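Section 3. Setting up the table and the small whiteboard

The Larurex kit gets used for sorting, measuring and wiping exercises, and every one of them begins with the same surface. The Fastach leaflet packed with the kit claims set-up takes no skill at all. We have our doubts. Most of the complaints we get come down to a step in this section that was skipped.

3.1 Preparing the surface

1. Clear the tabletop and wipe it with a barely damp cloth. The leaflet calls the surface "self-cleaning." It isn't, and dust shows up on a white top within a day.

2. Set the table lights before you put anything down. A glossy white surface throws back overhead light, and you may lose sight of a pencil mark completely.

3. If you mark a boundary with tape, use a color. Yellow works. White tape on a white top is a waste of tape.

4. Put out the soft foam pieces first. Check each one for tears along its edge and brush off any grit.

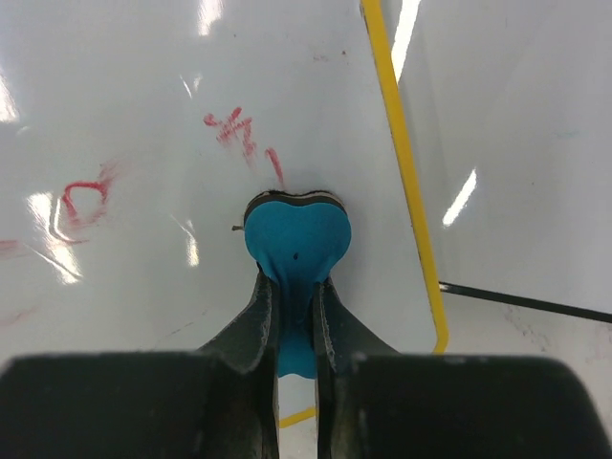
5. Leave foam pieces unsqueezed overnight. The supplier says the foam springs back every time. Ours has been less reliable than that, and a piece left under load for 720 minutes kept its dent into the next afternoon.

Note: Foam with a backing on one side should be stored with the backing down. Whether this makes it last longer, as Hustus says in its care sheet, we can't confirm.

Caution: Do not clean foam with whiteboard spray. It may take the color off.

3.2 Laying out the hard pieces

1. Place the cube and the thin metal rods well apart. The leaflet shows them in a tidy row, and a tidy row is exactly how one rod gets knocked into the next.

2. Lay bent rods flat. Stand a straight rod upright only if it stays up without help.

3. Handle long, slender pieces near the middle. Holding one by the tip gives you very little control over the other end.

4. Look over the cube for stains and worn corners. Marks on the cube do no harm unless your exercise depends on matching colors. 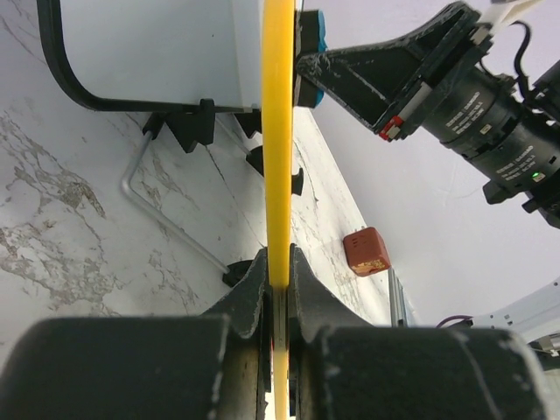

Fig. 3-2. Long yellow piece held upright; cube and metal rods on the tabletop.

Note: The Barrios storage tray is sold as an extra for these pieces. A shoe box with a folded towel in it did the same job for us.

3.3 Placing the whiteboard

1. Lay the small whiteboard flat on the tabletop, writing side up. Do not prop it against anything.

2. Press on all the corners in turn. If the board rocks, wipe underneath it and try again.

3. Test your marker in a corner. Write a short line, wait 2 minutes, then wipe. "Dry erase" on the barrel is a promise we would check before covering the board.

4. Remove old scribbles with a clean, dry cloth. If a faint red trace remains, go over it with fresh marker and wipe at once. This works more often than the sprays do.

5. Keep cables off the writing surface.

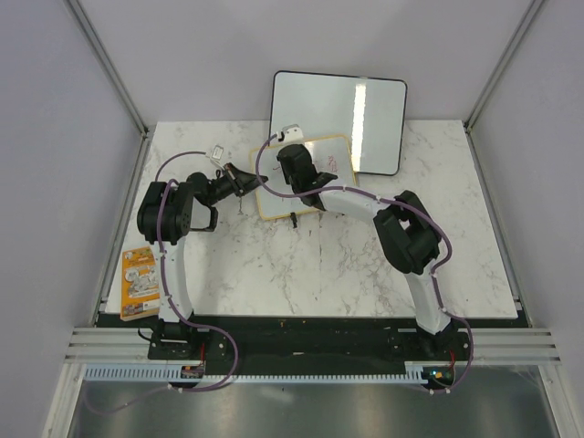

Nerea Garrido: I followed step 4 twice and the red was still there in October, so I'd call that one optimistic. A little rubbing alcohol on a cloth got most of it.

We have left step 4 as written. Alcohol is fine on the white surface in small amounts, but keep it away from a wooden border, where it can lift the finish.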